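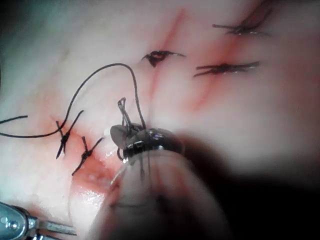
Collbridge Evening Suture Club

24 March 2018

My grandmother Moussa (her surname, really, but the whole street called her that) mended everything in our house with black thread. White pillowcases, beige curtains, my good school shirt, all of it. She said you should be able to find your own work again. I've been thinking about her all week, because black thread on something so pale hides nothing at all! Every knot is right there to be looked at, and so are the little tails, which go off whichever way they please. One lies out flat to the sides like a tiny mustache, others cross over like an X, and I find I can stare at them for far longer than is sensible on a Saturday morning with the dishes waiting.

I came to knots late, in December, after a long spell of telling myself I had clumsy hands. Rostislav Slanina lent me a spool and told me to tie 142 of them on the arm of an old chair before I had any opinions. I got to 62 and had plenty.

What I love about interrupted stitches is that each one stands by itself. You pass, you tie, you trim, and then you begin again a little further along, so if one goes wrong you can take it out and leave its neighbors alone. A running stitch is quicker and looks grand, but I pull too hard in the middle and everything puckers. 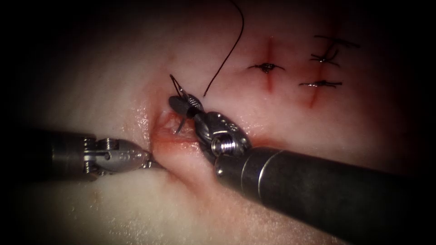 Munther Nseir

The curved needle is the part I had to learn all over again. You want to push it, the way you would push a darning needle through a sock, and it wants to turn. So you let it follow its own curve, tip coming up out of one side while the rest is still down in the opening, with the thread trailing off behind in a big loose loop. I still hold my breath for that bit.

As for tails, mine are too long. Rostislav likes his short and I like something to get hold of when a stitch has to come out, and we have had this conversation over soup more than once. I'm on a new spool now, the chair arm looks dreadful, and I've promised him another 14 knots by Tuesday.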